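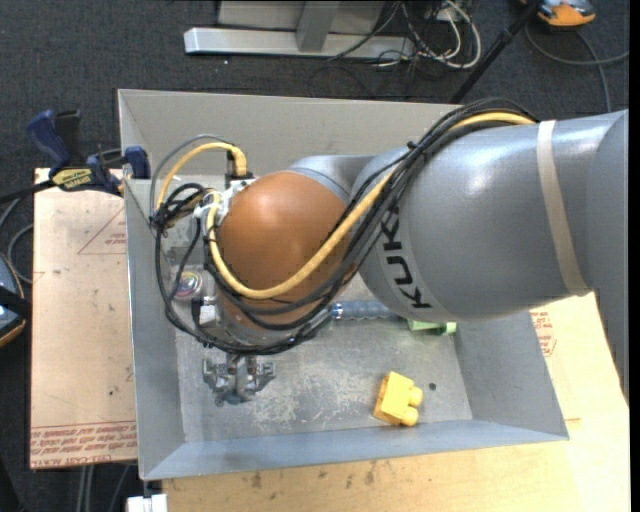

Sheet-metal bin

By Agathe Guérin
July 19, 2023

A sheet-metal bin is an open-topped container of folded steel or aluminium, used in factories and warehouses to hold parts that have not yet been given anywhere better to go. Grey is the customary colour. Other colours exist and are usually grey within a few years.

Construction

The usual bin is cut from flat sheet, folded up at the sides and welded or riveted at the corners. A rolled lip stiffens the rim and spares the knuckles. Cheaper bins omit it, and their owners buy more bandages. Floors may be flat, ribbed or perforated; a flat floor is easiest to sweep and also the loudest, as anyone who has tipped a load of castings into one will confirm, once their hearing returns.

History

The Perrin works sold a folding bin under the name Jonau, advertised as stackable to any height. The claim was withdrawn one June. A rigid successor, the Vukov, sold 3,332 units and weighed 148 kilograms empty, which discouraged theft and, to a degree, use.

Use

Bins are nominally sorted by part number. In practice the last handful of stock settles in the corners, where it is hardest to reach and easiest to leave off the inventory. Benoît Rey's manual for storekeepers recommends emptying every bin completely once a year. It also recommends labels.

See also: Pallet cage; Stillage; Tote box

Contact the editors | © Adis Reference | Back to top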